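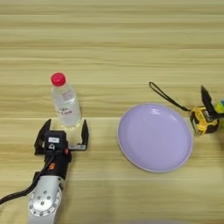

Second arm for the bench cell: buy now or wait for the next budget?

We are putting together a two-arm bench cell at Ostden and I have to turn in the equipment request in September. The plan is a pair of arms with parallel grippers, working from both sides of one wood tabletop on everyday items: a water bottle with a screw cap, a round plate, a tape measure with a wrist strap, that kind of thing. The arms themselves are settled. What I can't settle is the spending on everything else, and I would like to hear from people who have bought this kind of gear before.

The supplier we are using, Prydderch, quoted 568 dollars for a set of spare fingers and 91 dollars for each replacement cable. Delivery on both is 11 weeks. My manager wants to know if we can skip the spares in the first year and add them to next year's request. He also asked if one gripper could be a cheaper model, with the good one kept for the harder objects.

My questions are these. Should both grippers be the same? How many spare cables and finger sets should I ask for? And is there anything people forget to put in the request? The table is already here, and so is the power. We have a small line for "misc" but I would like to keep it for things I can't guess.

- benchcell_ost

Posted by gridline44

Get the same gripper on both sides. We mixed two models to save money and regretted it within a month. There were two sets of mounting screws, two kinds of fingers and two different settings for grip force. Every time something moved from one side to the other we had to redo the settings, and the spare parts did not cross over. The money we saved went into staff time, and that came out of a different budget, so on paper it still looked like a good deal.

With matching grippers you can also get by with fewer spares. I would ask for one finger set and two cables. If 11 weeks is the real delivery time, I would not wait a year for them. A bent finger in the second month would leave you with one arm for most of a quarter.

Check the opening width before you sign anything. The bottle and the tape measure are different shapes and you want fingers that open wide enough for the fattest thing on your list, with room to spare on each side. The plate is the one I would worry about. A flat plate lying on a table is hard to pick up with straight fingers. You either need thin tips that can get under the rim or some way of sliding it to the table edge. Ask Prydderch if the 568 dollars covers one style of finger or a mix. If they will split it, get thin ones.

For things people forget, here is my list from two requests:

Cable clips and sleeves. A loose cable lying across the table will get caught sooner or later.
A second emergency stop, if people can stand on either side.
A mat or cover for the wood. Fingertips leave marks.
Extra copies of the objects. Bottles get crushed and caps go missing.
Shipping on returns and repairs. Ours was not covered.

Posted by old_fixture

Wait for the next budget. You never use the spares you buy.

Posted by marnlow

I agree with the first reply on matching grippers and mostly on the rest. I don't agree with waiting. We run a similar cell at Grondemholm and the cables were the first thing to go, on the side where the cable ran over the tabletop. At 91 dollars each they are the cheapest part of your request. Two of them come to 182 dollars. I would not spend any time defending that, just put it in.

The finger set is a harder call. If money is tight, ask whether a local shop can make the tips and buy only the mounts from the supplier. We did this after the first year. The first batch was a little off and had to be filed down, the second was fine. You need the drawings for it, so ask for those in writing before the order goes in, while the sales people are still answering mail.

One more thing on planning. Split the request into a start date part and a running part. Put the grippers, clips, mat and stop buttons in the first. Put cables, fingers and replacement objects in the second, as a yearly amount. When we had it all on one line it was cut as one line. We keep our list in Aneo, but a spreadsheet will do the same job.

Also, objects with straps or strings need more room than you think. The strap on a tape measure can swing out over whatever is next to it. Leave space between your start positions when you work out how big a cover to buy, and measure the table with both arms reaching in.

- benchcell_ost

Thanks. I am going with two matching grippers, two cables and one finger set, and I have asked Prydderch about the thin tips and the drawings. The clips and mat were not on my list at all. I still need a price for the second stop button.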